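Wetside to label county election listings ahead of September vote

July 16, 2006

Wetside, the local listings and message board site used by most towns along the river, will begin attaching a notice to any post that mentions the September county vote. The notices go live a week from Monday and will stay up until the results are certified.

The notice is a gray bar under the title of the post. It gives the date of the vote, the polling hours and a link to the county clerk's page. It does not say whether the post is right or wrong, and the site says it has no plan to have its staff check claims one by one.

Wetside put the change in a message to registered members on Friday. The message said the board had received 802 posts about the spring school levy, and that 717 of them gave no source for what they said about it. A number of those posts gave the wrong closing time for polling places in Larau, and one gave a polling place that had been moved the year before. The Larau posts stayed on the front page for two days before a moderator took them down.

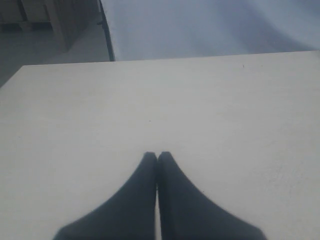 White tabletop, July.

Posts are sorted by a word filter. If a title or the first paragraph contains one of 28 words or phrases, the bar is added when the post is saved. The list includes "ballot," "polling place," "absentee" and the names of the measures on the September ballot. It does not include the names of candidates. Wetside said it left those out after a trial in which posts about a candidate's hardware store were marked as election news.

Members can ask for the bar to be taken off a post if it was added by mistake. Requests go through the same form used to report spam, and the site says it will answer within two days. The bar cannot be removed by the person who wrote the post, and editing the title afterward does not clear it.

Paid listings will be handled differently. Anyone buying a listing about the vote will have to give a name and a mailing address, and the name will be shown at the bottom of the listing. Until now paid listings could run under a user name alone. The price stays the same. Listings already paid for will run to the end of their term, but they will not be renewed without a name.

Honomura, the company that hosts Wetside and 14 other town boards in the state, said the filter will be offered to the rest of its boards if it causes no trouble through September. Some of those boards are very small and have a single moderator. Honomura said it would set up the word list for them but that each board would have to decide for itself whether to turn it on.

The board in Zeman has already said it will not. In a post to its own members it said it would keep its present rule, under which all election posts go into one section and the section is locked the night before the vote. Zeman's moderators said they had used the rule for three elections and had few complaints. They also pointed out that a bar with a link in it is of little use to readers who get the daily e-mail version of the board, where the bar will not appear.

Wetside confirmed that the e-mail version will not carry the notice at first. Nearly a third of its readers use the e-mail and rarely open the site. It said a line of plain text could be added to the top of the daily message and that it expects to have this working by the middle of August.

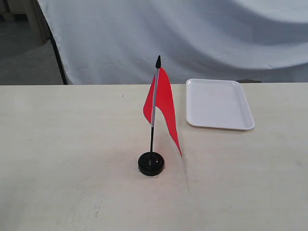

Desk flag and white tray on the table.

The county clerk's office did not ask for the change and is not paying for any part of it. The office did agree to keep the linked page at the same address through the fall, after a redesign last winter broke most of the links that local sites had made to it. Polling hours and a list of locations are on the page now. Sample ballots will be added when they come back from the printer.

Readers who run their own sites and want to link to the same page may do so without asking. The address is printed on the back of the voter registration card, and the public library has it posted by the computers on the first floor.

Comments on the word list can be left in the Site Business section of Wetside until the end of the month. The full list is posted there, along with the spring trial results and a sample of the bar as it will look on a dial-up connection with graphics turned off.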